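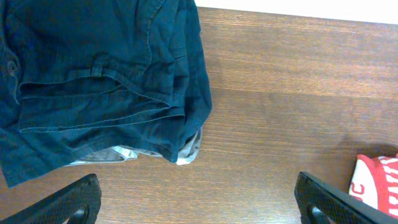 Which goes at the bottom of a mixed pile, the heavy pieces or the light ones?

Light knits at the bottom, twill and denim on top, if the pile is going straight into a drawer. On an open shelf the order is reversed.

**11 Apr 2020, folding bench**

The above settles a disagreement left over from February. Nam-gil's position was that heavy goods always go at the bottom. On a shelf I agree with him. A pile of tees with trousers on top leans within a day, and anyone pulling a tee out of the middle brings the whole thing down. In the Allholm drawer the sides hold the pile up, so leaning is not a concern. What matters there is height, and a heavy piece laid over a knit presses the air out of it. With the same garments in the same drawer, the pile with twill on top closed under the rail and the other order caught on it.

Drawer opening is 36 cm wide. Usable depth front to back is more than we need for two piles.

**Shorts and trousers**

Fold lengthwise first, leg on leg, seat pulled out so the curved part of the rise lies flat. Then fold up toward the waistband. Leave the waistband on the outside of the last fold. It is the stiffest part of the garment, and if it ends up inside, the pile gets a hump that no amount of pressing removes. Belt loops are a minor nuisance. They catch on knits when a piece is slid sideways, so lift and place, don't slide.

Embroidered pieces: keep stitching away from the fold line where possible. If it can't be avoided, fold with the stitching on the outside of the bend.

The rounded edge goes toward the front of the drawer. Teguh prefers it at the back so that layers can be counted from the front. I tried his way on one drawer and found that two pieces came out when I reached for one. Left it as rounded edge front for now. He can argue the point when he is in.

**Table surface**

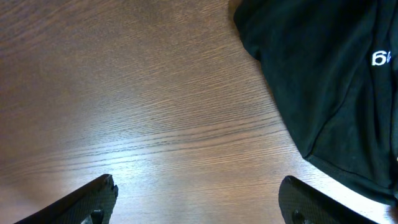
Low friction is the main property to plan around. Cotton jersey moves on varnish with almost no effort. That helps when squaring up a tee, because the whole piece can be shifted without lifting it. It is a problem during the second fold, when the bottom layer travels along with the top one and the hem ends up out of line. Twill stays put better, probably on weight alone.

Options considered:

- Roteo felt mat. Holds the bottom layer well. Sheds lint onto dark fabric. Rejected for anything navy or black.
- Cotton sheet over the table. Wrinkles under the garment and the wrinkles print through on thin jersey.
- Bare wood, with one hand's worth of pressure kept on the hem during the second fold. Current method.

Glare is also worth a note. Under the present lighting the varnish reflects enough that the edge of a pale garment is hard to find against it. Dark pieces are fine. Cheapest fix is to move the lamp. Chong quoted for a matte top and I have not replied.

**T-shirts**

Spread fully before any fold. Most of the bad folds in the February batch came from starting on a shirt that still had a twist in the sleeve or the hem. Work from the shoulders: find both shoulder seams, pull to light tension, lay down, then square the hem. Tension should be only enough to take out the slack. Any more and the jersey springs back after release and the shirt sits narrower than it was laid.

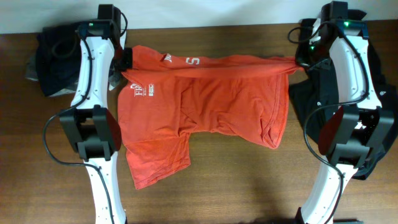
Once the body is flat, the order is sleeve in, side in, repeat on the other side, hem up to the collar, then once more. Check the collar before the last fold. If it has rolled under, open up one step and fix it there, since it cannot be reached later.

Collar height is still unresolved. Ribbed collars stand proud of the pile and after 4 shirts the pile slopes. Alternating direction, collar left then collar right, corrects this but makes the sizes harder to read. For the Dindulen order the labels are printed inside the neck, so alternating is out unless they accept a sticker on the fold. Asked them. No answer yet.

**Pile limits, drawer only**

- Tees alone: 5 per pile
- Twill over tees: 4 total
- Heavy denim: not tested

The limits are for pieces folded the same day. Older folds have settled and would probably allow one more, but I'd like to keep a single rule.

**Open**

- Retest the second fold on bare wood with thicker jersey.
- Teguh to try rounded edge front on the second drawer.
- Nam-gil has the shelf figures from February; copy them in here.
- Dindulen want 100 pieces folded to the drawer spec. Don't start until the collar question is answered.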